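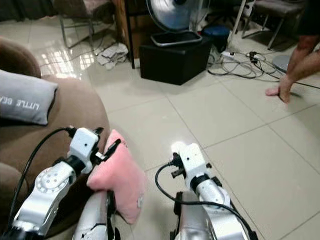

Nikau Rewi replied:
Measure it before you spend anything. Stand in the middle, clap once, and listen for a ringing tail. If it sounds like a zip being pulled quickly, that's flutter between two bare walls and a rug won't touch it. If it's a general wash of sound, then the floor and ceiling are the place to start.

tandem_jo wrote:
Thanks. I've put the rest of my details in one post so they aren't scattered.

Ground floor, cream tiles with a gloss finish, laid by the people before us. Plaster on all the walls, plaster ceiling. It's fine with one person talking. With the telly on and someone talking over it I lose half of what's said. My mum wears hearing aids and came to stay at Christmas, and by the evening she'd gone to sit in the bedroom with the door shut. I'd like it sorted before she comes back in March.

I don't want to lift the tiles. They're sound and they mop clean.

brackenhill wrote:
Rug. Biggest you can fit, thickest underlay you can get under it. We had the same in our last place in Drulden and it made more difference than anything else we did. People buy a little rug for in front of the sofa and then wonder why the room is as loud as before. Ours went nearly wall to wall.

Nikau Rewi replied:
I'd disagree with that as the first step. A rug takes the edge off the high sounds, footsteps and cups being put down and so on. Voices sit lower. For voices you want something with depth, and you want it on the walls. A heavy curtain with plenty of fullness, a bookcase with books pushed in at different depths, a big padded sofa. Rug after that.

brackenhill wrote:
I'm only telling you what happened in our house. My wife noticed it the day the rug went down and she hadn't been told to listen for anything.

Nikau Rewi replied:
I believe you. You'd have had a sofa and curtains in there already, I expect.

brackenhill wrote:
We did have curtains. Thin ones.

oldsalt73 wrote:
Before anyone buys a thick rug for a gloss tile, check the gripper underlay. The cheap mesh stuff goes sticky on glazed tiles and leaves a yellow grid that you'll be scrubbing off with white spirit. Felt with a rubber back is what you want. Lift it every couple of months and let the floor dry out, especially if you mop up to the edges.

tandem_jo wrote:
Good to know about the mesh, I had some in my basket.

Did the clap test this morning. It's more of a wash than a zip, though there is a bit of a zip if I stand near the hallway end.

I priced a rug at Mernel, the big shop past the roundabout. The wool one I liked was well out of my range. They had a polypropylene one at £134 in the right size, quite a flat weave. Felt underlay was £73 on top of that, cut to size. So the underlay is more than half the price of the rug, which surprised me.

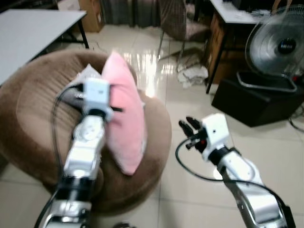
The other thing I looked at was curtains. The window wall has a roller blind at the moment, and it does nothing for sound as far as I can tell. Zellari do interlined ones made to measure with an 8 week wait, so if I ordered this weekend I'd only just have them for Mum's visit. I could get ready-made and put a second lining in myself. I've got a sewing machine and I've done blackout linings before.

Curtains first or rug first, if I can only do one this month?

wrenandco wrote:
Curtains. You can do the lining yourself and you'll be warmer too. Use bump interlining, the fluffy cotton sort, and hang them from above the window right down to the floor. Go for 2 times the width of the track at least. Flat curtains don't absorb much.

brackenhill wrote:
Rug.

wrenandco wrote:
He's nothing if not consistent.

oldsalt73 wrote:
I'd do the rug but only for the reason that you can take it back if it doesn't help. Made-to-measure curtains you're stuck with. Ask Mernel what their returns terms are and keep the wrapping.

Nikau Rewi replied:
There's a way to test this for nothing. Borrow every duvet in the house. Lay them on the floor, put the telly on at normal volume and have someone talk to you from the far side. Then pick them up and hang them over the curtain pole or over a clothes horse against the wall, same telly, same person talking. You'll know within ten minutes which one helps more. Duvets soak up more than a flat-weave rug would, so allow for that.

tandem_jo wrote:
That's a good idea. My sister's coming on Saturday and she never stops talking so she can be the test.

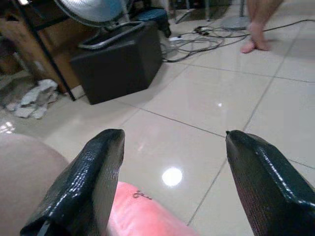
lowmere wrote:
Do soft furnishings like cushions and throws help at all, or are they too small to matter?

Nikau Rewi replied:
They help a little with the high sounds and hardly at all with voices. A few cushions on a hard chair are better than the bare chair. You'd need a lot more stuffing than most people have in a sitting room before you'd hear it. A padded sofa or a mattress is the sort of size that counts.

lowmere wrote:
Fair enough. We're in a rented flat in Ngata Court with tiles all the way through and I can't put anything up on the walls, so I was hoping.

wrenandco wrote:
Freestanding bookcase. No holes needed if it's low, but anything tall should be fixed to the wall, so ask your landlord about that.

tandem_jo wrote:
Update after the duvets. On the floor: footsteps quieter, the telly a bit less harsh, my sister about the same as ever. Over the pole and the clothes horse: much easier to follow her with the telly going. The zip at the hallway end went as well once I'd moved the clothes horse round to that side.

So it's curtains first for me, ready-made with my own interlining. I'll still get a rug when I've saved up a bit, mainly for cold feet.

brackenhill wrote:
Get the big one when you do.

oldsalt73 wrote:
And the felt underlay.

Nikau Rewi replied:
Glad it gave you a clear answer. For the hallway end, a thick curtain over the doorway might be worth a go with whatever fabric you've got left. It'd stop some of the kitchen noise coming through too.

tandem_jo wrote:
There's no pole over that doorway but I could put up a tension rod. Would one hold an interlined curtain, or will it come down on someone's head?

wrenandco wrote:
It'll come down. Use a proper pole with brackets.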